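Packing for the Clokanholm hut
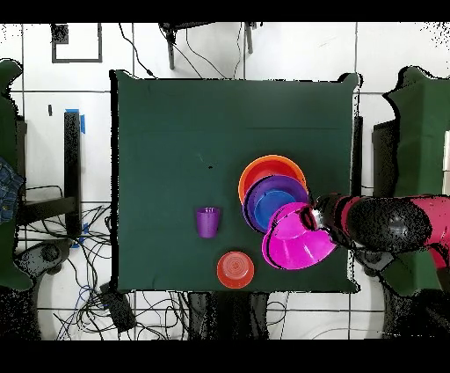
June is nearly here and I've had the same question from four different people, so let me put down what I take to the hut and what I've learned to leave at home. The walk in from the car park is 39 minutes if you don't stop (I always stop, there's a bench), and everything you eat off has to go up on your back. For years I carried proper china, wrapped in tea towels like a fool, and lost a plate nearly every trip. Plastic is the way to go, and bowls beat plates every time! You can have porridge, soup, stew and pudding out of the same one, and a smaller one sits inside a bigger one, like the blue in the purple, so the lot takes up hardly any room in the rucksack. Different colours are handy too. Pick orange or pink on the first night and stick with it, and there's no squabbling over whose is whose at breakfast.

Food next. Liesl Aebischer swears by red lentils and I've come round to them, though my knees still vote for less weight. We take oats, rice, onions, a big lump of hard cheese and far too much chocolate. Valter Viklund brings his own coffee and won't share it before eight, so bring yours.

The stove up there is an old thing and takes its time, so start the water before you've unpacked. There are 2 saucepans on the shelf, both dented, both perfectly good. Matches live in the tin by the door, but please pop a box in your pocket as well, I've been caught out in the rain and it was a long, cold evening.

Bedding is still bring-your-own. If you want a bunk for the last week of the month, drop me a line soon, as that one always goes first.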